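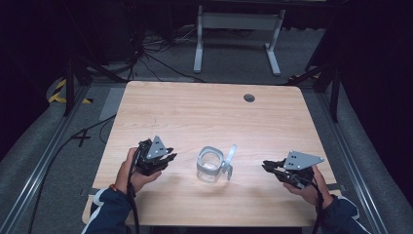 Pludano 储粮组 工作笔记

2022年5月23日

先记一笔今天的心情：挺好！拖了这么久的密封袋终于拆了第一批，水分仪的毛病也总算摸到一点头绪。下面写得乱，想到哪儿写到哪儿，Yaqin 你要是拿去整理进展报告，麻烦自己挑着用，别整段贴给捐助方看（上回那句“这批豆子闻起来像旧球鞋”就是这么流出去的，我到现在还记着）。

拆袋

今天拆的是 Sellevus 的内衬袋，玉米和绿豆都有。装的时候故意没挑特别干的粮，按村里粮食互助站实际收上来的样子装，Divya 坚持要这样，我当时还嫌她较真，现在觉得她是对的。拿烘得透透的粮食去试袋子，什么袋子都好看，可是雨季前收粮的那几天，谁家院子里的玉米是透干的？

拆袋之前先隔着袋子摸。好袋子摸上去是瘪的，紧紧贴着粮，像真空咖啡砖那种感觉，一剪开能听见轻轻一声吸气。不好的袋子软塌塌，一捏能捏起一层皮。光凭手摸，我先在本子上猜了一遍哪几个漏，再去测氧，基本上对得上，只有一个绿豆袋骗过了我，摸着挺紧，氧气读数却不低。后来在扎口那里找到了原因：扭转以后没有对折回来，绳子直接勒在单层的褶子上，褶子里面有一条细细的缝。袋子本身是好的，扎法错了。

所以扎口这件事要单独写进培训材料里，而且要画图。文字写“拧紧后对折再扎”，每个人读出来的动作都不一样，我和 Fredy 两个人照着同一句话做，做出来就是两种扎法，还各自觉得自己那种才对，吵了半天。最后 Nga 走过来看了一眼，说我们俩的都不行，哈哈。她的做法是先把袋口的空气从下往上捋干净，拧到袋颈发硬，弯成一个鹅脖子，再从弯的下面起绳，往上缠。我跟着她做了一遍，手感完全不同，那个硬度记住了就忘不掉。

虫子方面：漏气的袋子里有活的米象，筛出来还在爬。紧的袋子里筛出来的都不动，放在盘里等了一中午，还是不动。我先写“不动”，死没死等明天再看一遍，米象会装死，这个亏以前吃过。

绿豆里有豆象的蛀孔，但蛀孔是装袋前就有还是装袋后才有，现在说不清，因为装袋那天的留样不知道被谁收到哪里去了。Wanting 说可能在冷柜最下面那层，和上个季度的高粱样放在一起。谁看到请直接贴条子，别挪！再挪一次我真的要找不到了。

水分仪

这个部分比较长，先说结论：Dulleck 那台手持水分仪没有坏，坏的是我们的用法。

事情是这样的。上次互助站那边反映，说同一袋玉米，早上测能收，下午测就不能收，农户站在那儿等，脸色很难看。这真不是小事，人家扛着粮走了那么远的路过来，你跟他说数字变了，换了谁都会觉得你在压秤压价。Divya 从那边回来以后一直念叨这件事，说技术上误差多少她不懂，可是信任丢了以后，那个粮仓盖得再好也没人往里存。

我一开始怀疑探头脏，清了，没用。又怀疑电池，换新的，还是没用。今天干脆把机器和粮样都拿到屋檐下晒热，再拿回室内，每隔一会儿测一次，结果读数就一路往下走，走到粮和机器都凉下来才停住。说白了就是温度补偿跟不上：粮是热的，机器是凉的，或者反过来，它就乱报。说明书里其实写了要让仪器和样品放到同温，那一行字印在保修条款后面，谁会翻到那儿去啊。

环境温度到35度的时候最明显。屋里凉快的时候几乎看不出来，难怪我们在这边怎么测都说没问题，人家在那边天天出问题。这个教训值得圈起来：以后凡是要送下去用的东西，先在屋檐下放一天再说话。

拿烘箱法做了对照。烘箱这边没什么花样，磨粉、称重、烘、进干燥器冷却、再称。中间出过一次岔子，干燥器的盖子没涂好脂，漏潮气，第一组全部作废，重来。变色硅胶也该换了，已经粉得像糖一样（采购单我填了，放在 Yaqin 的文件夹里）。第二组顺利，同温以后手持仪和烘箱的差别小到我愿意拿它去收粮。

给互助站的说法我想改成这样，大家看看顺不顺口：

粮到了，先过秤，登记，人坐下喝水。
样品倒进带盖的罐子，罐子和水分仪并排放在阴凉处。
等登记全部办完再测，同一罐测三次，念出来给农户听，取中间那个。
数字当着农户的面写在他自己的卡上。

Fredy 说最后一条比前面几条加起来都要紧，我同意。他以前在粮库干过，见过只报结果不给看屏幕的，吵架都是这么吵起来的。他还建议罐子用透明的，让人看得见里面还是自己的粮。很好，采纳了！

还有个小问题没解决：喝水这一步要花时间，赶上收粮高峰，门口排队怎么办？Wanting 的想法是多备一些罐子，编上号，像裁缝铺取衣服那样拿牌子。我担心的是罐子串了。先在 Cheng 镇那个站试，那里人手齐，站长脾气也好，试砸了她会骂我们但不会记仇。

便宜办法

农户自己在家怎么判断干没干透？总不能人人一台水分仪。我们试了老办法，盐瓶法：干的细盐和粮一起装进玻璃瓶，盖紧，摇，静置，看盐粘不粘壁。粘了就是潮，不粘就可以。

结果一半好一半坏。玉米很灵，潮的那瓶盐全糊在瓶壁上，看一眼就懂，用不着解释。绿豆就不太行，豆子表面滑，盐本身都沉到底下去了，介于潮和不潮之间的那种，我和 Nga 判断得不一样。还有盐，一定要先烘干，受了潮的盐拿来测什么都是潮的。我第一轮用的就是厨房里那包开了口的，白忙一场，别笑。

牙咬法也试了（对，真的咬）。Fredy 咬得最准，咔一声脆的他就说行，他报的和烘箱的排序一模一样。可是他那副牙没法印进手册里发下去，所以手册里我打算写盐瓶法，牙咬法留给他去现场表演。

发芽试验

村里人存粮有一部分是要留种的，所以光看虫和霉不够，还得看它出不出芽。这是 Wanting 管的，我帮她数了一下午，眼睛都花了。

紧的袋子里的玉米出芽很整齐，根也壮。漏气那袋里的差了一截，有几粒还长了青灰色的毛，已经单独隔开装袋，别往堆肥桶里丢，等做完霉菌检查再处理。绿豆那边纸巾水加多了，有一卷泡烂了，不能算数，得补做。Wanting 自己很懊恼，其实没关系，我们留的样够。

顺便说一句，卷纸法真的比培养皿好，省地方，又便宜，互助站的人自己就能做，一条毛巾、一个塑料盆，够了。Divya 说妇女小组里有位大姐家里一直就是这么试种的，用的是旧纱丽的布头，泡湿了卷起来挂在灶台旁边，哪里需要我们教。下次应该请她来讲，我们坐下面听，车费和误工补贴从培训那一栏出。Yaqin 请确认一下那一栏还有没有余额。

账和数

有几个数字放在一起，免得大家再来问我：

这一轮参加试存的农户是17家，名单以 Divya 手里那份为准，墙上那份是旧的，还没撕。
密封期定为8周，中途不开袋。有人问能不能开一次看看，不能，开了就得从头算。
第一批内衬袋订2000个，先付定金，尾款等扎口的问题写清楚、站里的人都练过以后再付。

袋子的数量我跟 Yaqin 有点不同意见。她觉得应该一次订足，单价能压下来，而且雨季一到路不好走，补货很麻烦，这些都对。我担心的是老鼠。密封袋防虫防潮，防不了老鼠，咬一个洞就全完了，外面必须再套编织袋，粮堆还要离墙离地。要是木架子没跟上，袋子订得越多浪费得越多。所以我希望木架的钱先批下来。这事我们俩明天当面谈，写在这里是怕我忘了自己的理由，我这个人一被人请喝茶就容易改主意。

关于木架：Nga 画的那个图我看了，四条腿套铁皮罩子的，挡老鼠没问题，只是高度要再想想。站里搬粮的多数是妇女，一袋粮抬到那个高度，腰受不了。低一点，罩子做宽一点行不行？或者干脆用小袋子。小袋子单位成本高，但是一个人能搬，家里急用的时候也不用开一大袋，开一次就吃完一小袋，剩下的还封着。青黄不接那阵子，家家都是一点一点往外拿的，大袋子天天开，密封就成了摆设。写到这里我越来越觉得小袋子才是该试的方向，下一轮加进去。

和伙食那边的接口

学校供餐那组来问，能不能把互助站多出来的绿豆收去做午饭。好事！但是两边的标准不一样，他们要求的杂质比我们收粮的严，得过一遍筛再挑一遍石子。谁来挑、工钱谁出，要先说清楚，别又变成默认让站里的妇女白干。Divya 已经把这一条写进她的意见里，我附议。

另外绿豆里如果用过任何药剂，哪怕是农户自己在家拌的草木灰和苦楝叶，也要在卡上记一笔。苦楝叶本身没什么，混进锅里苦得要命，孩子们一口都不会吃。

杂事

粉碎机用完请倒干净，今天一开盖里面还有上次的高粱粉，水分样差点被混掉。
大秤的水平泡偏了，我垫了一下，暂时能用，精细的请用小秤。
测氧仪的针头快没了，漏气检查很费针头，戳完记得用胶带封住戳口，从里往外压平。
冷柜里没贴标签的东西，明天下班前没人认领我就处理掉了，包括那盒咖喱。
Fredy 把烘箱的定时器借走了，请还回来。

明天先做的

早上第一件事看盘子里的米象动没动，看完再开灯，不然它们一热又爬起来，说不清。
补做绿豆卷纸，水少一点。
扎口的图，Nga 示范，我来画，画完找个完全没扎过的人照着做，做错了就改图，不许在旁边开口提醒。
找那份装袋日的留样，先翻冷柜最下层。
给 Cheng 镇的站长打电话，讲同温和拿牌子的事，问她罐子要多大的合适。
和 Yaqin 谈木架和小袋子。

补一笔，临走前又测了一次那袋骗过我的绿豆，重新扎好以后氧气读数在往下走，袋子也开始往里收了。先不动它，贴了纸条，写的是“别捏”。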